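# Folding laundry on the bed (and a few other things that keep my washing under control)

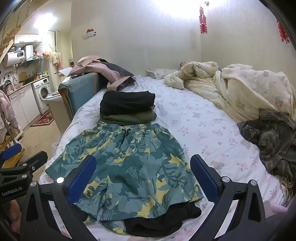 *3 min read*

I gave up on the kitchen table years ago. It's too high, there's always something sticky on it, and I end up moving the same pile of mail back and forth. The bed is bigger and softer, and if I dump the clean stuff on it before dinner I have to deal with it before I can go to sleep. Sneaky, but it works on me every time!

**Start with the awkward things.** I used to do all the T-shirts first and then lose heart when I got to the fitted sheets and the wide-leg shorts. Now the floppy stuff goes first. For loose shorts with an elastic waist, lay them out flat, smooth the legs down, fold one leg over the other, then bring the hems up to the waistband. Tuck the drawstring inside before that last fold or it'll catch on everything else in the drawer.

**Tie your drawstrings before they go in the wash.** One loose bow, that's all. If you've already lost an end inside the casing, push a safety pin through it and wriggle it along with your fingers. My friend Anahera swears by a plastic straw and a stapler (string goes in the straw, staple across, push the whole thing through) and I have to admit hers is faster.

**Patterned cotton goes inside out.** Cold water, short cycle, and out of the dryer while it's still the tiniest bit damp. I have a pair of leafy shorts I've worn for 2 summers and the colors have hardly moved.

**Black clothes get their own load.** I know, I know. But lint loves black fabric, and towels are the worst for it. If you're stuck with a fuzzy pair of leggings, a barely damp rubber glove rubbed in one direction picks up more than those sticky rollers do.

**Pile by drawer, not by person.** This one I got from Ruby-Lee Kingi, who has four kids and a very small hallway. Everything that lives in the same drawer gets stacked together, heavy things on the bottom, so you make one trip and the whole stack drops straight in. I was doubtful. I timed myself anyway, and a full basket took me 18 minutes, down from 34 the old way. I haven't gone back.

**Fitted sheets, the lazy version.** Hands in two corners, flip one over the other, do the same with the other two, lay it down and fold it into whatever rectangle it will agree to. Then stuff it in its own pillowcase with the flat sheet. The closet looks tidy and you can grab a set in the dark.

One more for anybody with hard water: half a cup of white vinegar in the softener drawer, towels only. Don't mix it with bleach, ever, and check your washer manual first if the rubber seals are getting old.

Next month I'm tackling the sock basket. If you have a system that has lasted longer than a week, put it in the comments, please!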